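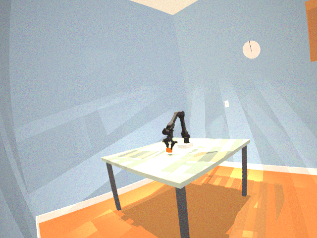
Issue 18, page 20

Simulated room repainted 800 times so that robot will stop caring about the room

A robot arm that has never existed has spent most of July reaching for an orange block that has never existed either, and the people responsible are quite pleased with how it went.

The arm lives in a simulator at Flatgate, where a small group led by Brândușa Moldovan has been testing a training method they call Grukex. The name stands for nothing. Moldovan says it was what came out when she needed a folder name in a hurry, and by the time anybody objected it was on the slides.

The problem Grukex goes after is an old and embarrassing one. Teach a robot to grasp in a tidy virtual room and it will learn to grasp in that room. Move the lamp and it forgets what a block is. The usual cure is to scramble everything, all the time: wall colors, floor, lighting, lens, the lot. The robot then sees so much nonsense that the real world looks like one more helping of it.

This works, more or less, and costs a fortune in computing time. "You end up paying to render a lot of wallpaper," Moldovan said.

Her group's idea is to be choosier about the nonsense. Training starts with a plain room and a block. When the arm starts doing well, the software looks for whatever change upsets it most – a hard shadow across the table, say, or a floor close to the color of the block – and serves up more of that until it stops being upsetting. Then it goes looking for something else.

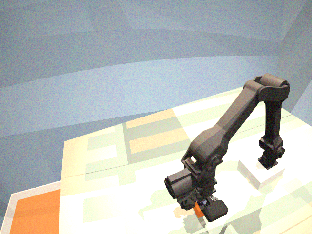

The simulated arm at the block, on one of the patchwork tabletops. Render: Flatgate

The result, according to a write-up the group posted this month, is that Grukex needed 800 room variations to reach a grasp rate the scramble-everything method did not match with 20 times as many. Training fit on a single machine. It was a loud machine, by all accounts, and it has since been moved down the hall.

Orange turned out to be the villain. In early runs the arm did nicely over a gray floor and went to pieces over an orange one, closing its fingers with great confidence on patches of light. The software noticed and, with no sense of mercy, went on producing orange floors for most of a night. By morning the arm could tell a block from a bright spot.
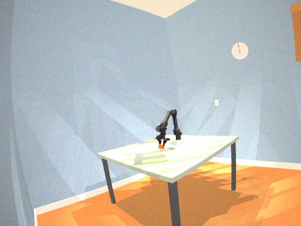 Shadows took longer. The arm had picked up the habit of judging height from the shadow under the gripper, a sensible trick until the light moves. Grukex broke the habit by moving the light, over and over, and the group says the arm now leans on the shape of the block itself. How they know this takes up 18 pages of the write-up, and we will take their word for it.

The step out of the simulator has been more modest. Engineers at Misteto, who build the physical version of the arm, ran the trained controller on a real table in Shenoy with 100 attempts and no extra tuning. It got the block on 80 percent or so of the easy ones, the write-up says, and "fewer" of the hard ones. Moldovan, asked how many fewer, said a table was being prepared.

She meant the kind with numbers in it. The code is due out once somebody has cleaned up the folder names.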